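Speaker notes: "Please Do Not Improvise: Writing House Rules for Robots Near Food"
Speaker: Mehwish Niazi
Slot: 30 minutes with questions. Talk fast. Nobody has ever complained that a session on rules ended early.

Opening

Thank them for coming. Acknowledge that the other track has a robot that dances.

Say who I am. I look after operating practice for the serving robots at Tillmont, which means I own a document. When I got it, it was 461 lines long. Ask for a show of hands: who here has a document like that? Who has read it to the end? Wait. Let them look at each other.

Where the 461 lines came from

Every line was somebody's bad afternoon. A bowl tipped, so there was a line about bowls. A pad came back sticky, so there was a line about pads, then another one, added by a different person, that disagreed with it. Line 313 said "The operator shall use judgment." I have kept that one on my wall.

Don't spend long here. The Skernis crowd will want to tell their own stories, and they can do it at the bar.

What we threw out

First cut: anything the robot can't do anyway. We had a rule against carrying soup upstairs. The robot is mounted on a base with wheels.

Second cut: anything that was really a wish. "Handle fruit respectfully" is a wish. Nobody can check it. "Stop if the grip force goes over the limit set for that item" can be checked by a tired person at the end of a shift, and tired people are who we write for.

Third cut: duplicates. Bilal Harb did this part with a highlighter and a look on his face. Thank him by name — he's in the third row and will hate it.

What was left: 9 rules on one page. (Slide with the page. Leave it up. Do not read it aloud.)

The rules worth talking about

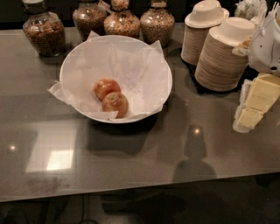
Rule two is the one people argue with. It says the zone where food sits open and the zone where the arm waits are marked and agreed before power goes on. People say the software knows where the arm is. I'm sure it does. The person reaching in for an apple doesn't have the software. Give them a line they can see.

Rule four: one clean surface, one job. Finger pads that touch unwrapped food don't then go and touch the cleaning cloth, the door handle or the spare battery. If you need both in one run, you change or clean the pads in between and write it down. Yes, write it down. I know.

Rule five covers stacks. Anything nested gets taken from the top, one at a time, and if two come away together the robot stops and a person separates them. We lost a good part of September to a clever routine for shaking them apart. Kubiak's team have a better version of this story, so nod at them.

Rule seven is glass. The robot keeps a set clearance from glass it hasn't been told to pick up, and the clearance is measured from the widest part of the hand, knuckles included. The old document measured from the fingertip. Pause here and let the mechanical people wince.

Rule nine: anybody can stop it. No badge, no seniority, no explaining yourself first. We ask afterward, and we ask nicely. If stopping the robot gets you a meeting, people quit stopping the robot.

How we keep it to one page

To add a rule, you have to name the one you'd remove. This has done wonders for the number of suggestions I get. Zoleseck tried the same thing and ended up with smaller type, so fix the font size in writing as well.

The page has a date on it, currently 23 February 2022, and an owner. If the date gets embarrassing, the owner is supposed to notice. The owner is me.

Questions I expect

"Does the page replace a proper risk assessment?" No. Do the assessment. The page is what people look at once the assessment is in a drawer.

"What about the formal standards?" Read them, follow them, then tell your staff what they mean in everyday words. A new hire shouldn't need the whole shelf to know which bowl to leave alone.

"Can we have a copy?" Yes, printed, by the door. Single-sided. I counted on fewer people than this, so share.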